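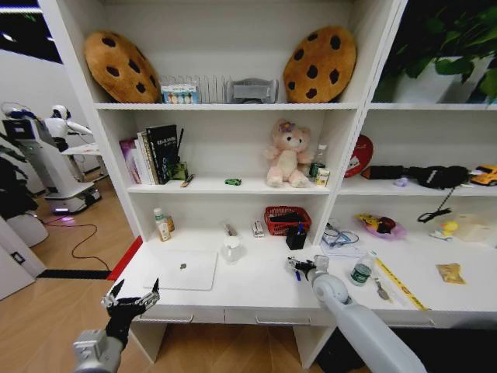
Home | Lists | Archive | Threads | Search | Log in

This site uses cookies to remember your place in the archive. Accept / Settings

Subject: Re: [student-robotics] Desk and shelf task, questions before Irkemer
Date: 19 October 2019

Dear all,

Thank you to the El Khatib team for the long message. I answer on the list and not in private, as I think that other clubs preparing for Irkemer have the same questions. I am sorry for the delay, we had examinations at Henora and the club room was closed in the evenings.

The El Khatib team wrote:

> Hello everybody,
>
> We are a new club and we want to enter the desk and shelf
> task in November. We have read the rules three times and
> some points are still not clear to us.
>
> 1. Must the objects be in the same place at each start? At
> the moment we put tape marks on the desk and our success is
> very good, but one of our teachers says we are cheating
> ourselves.
>
> 2. Do you use both arms from the beginning, or did you learn
> with one arm and add the second later?
>
> 3. How many attempts did you record before the results were
> useful? We have 183 and the arm is still hitting the edge of
> the shelf.
>
> 4. Is it permitted to have people in the room during a run?
> Our room is shared and we cannot always be alone.
>
> If somebody could share the way they organise their practice
> we would be very grateful.
>
> The El Khatib robotics club

I take your questions in order.

1. Your teacher is right, I am afraid. The rules say that the judge arranges the objects, and the teams do not see the arrangement before the start. We also began with tape marks and we lost most of the first term with this. When we removed the marks, the program did not find even the pen.

Now we change something before every run. The toy car may be on the shelf or on the desk. The laptop is sometimes closed and sometimes open, and this matters more than you would believe, as an open screen hides what is behind it and it is also bright. We move the pens and the small bottles without any system. The big things on the top shelf, like the round cookie cushions, we leave in peace, they are only background for us. The teddy bear has stayed on the middle shelf, but I would like to move it too before November.

2. We started with two arms and I do not recommend it. For a beginner club, one arm is enough to learn how to approach an object and how to go back without touching the shelf. With two arms you must also decide which one is waiting and where it waits. Our rule is simple: the desk edge belongs to the arm that is nearer, and the other arm stays low and in front. It is not elegant, but we had fewer collisions after we wrote it down on paper and everybody followed it.

The rules give a limit of 30 seconds for one object. With one arm we could respect it for the objects on the desk. For the middle shelf we were always too slow, and this was the reason to keep the second arm.

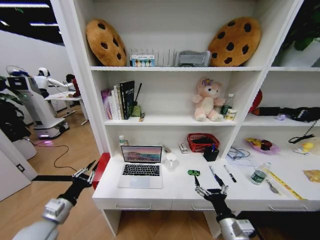 Karim Ezzat

3. About the number of attempts. Our plan for the year is 3,000 and we have passed 2,000. Please do not be discouraged by this. I believe that the first useful results came much earlier, but we were recording badly and we had to throw away many of them. Two mistakes I can name. First, the students stopped the recording when the object was lifted and not when it was put down, so the program learned nothing about letting go. Second, everybody preferred the easy objects. We had a great many recordings of bottles and almost none of the metal spoon, and a spoon lying flat on a desk is in my opinion the most difficult thing in the whole task. The measuring tape is also unpleasant.

Now each student draws a paper with the name of an object before the session and must work with this one, even if it is the spoon.

For the problem with the shelf edge, please check how you come near to the object. If the hand comes from above, it will meet the shelf board. We come from the front and keep the hand level with the middle of the object. For the desk it is the opposite, there we come more from above, except for things standing at the back against the wall. We keep these as two separate movements in Siltus (our planning program, written by the students of last year) and we choose between them by the height of the object. I can send the settings file to anybody who asks, but the comments in it are not all in English.
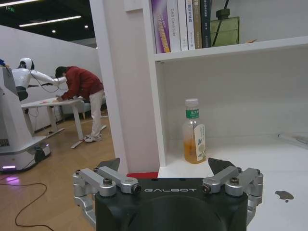

A bottle with liquid in it is a different exercise from an empty one, and I advise to practise with both. The weight is at the bottom, and if the fingers close too high the bottle turns when it is lifted. We ask the fingers to close at the middle or a little lower. Also look at the label: a paper tag which hangs at the side can go between the finger and the plastic, and then the grip is weak. With transparent bottles the program is less sure where the edge is, so we go slower for the last part.

4. Yes, people may be in the room. The rules only say that no person may touch the shelf or the desk during the run. Our room is also shared and there is always somebody working at another table, sometimes with another robot. We do not ask them to leave. What we ask is that the power cables on the floor are not moved without telling, and that the bags stay away from the base.

One question from our side. The rules of this year say "snacks" in the list of possible objects. Has somebody asked the organisers if this means a full packet or also an opened one? A crumpled packet changes its shape each time it is touched, and we do not know how much time we should give to it.

If the El Khatib team wishes, we can also exchange recordings. Ours would need some cleaning first, so please tell me before the end of the month which objects you need.

With kind regards,
Karim
Henora student robotics club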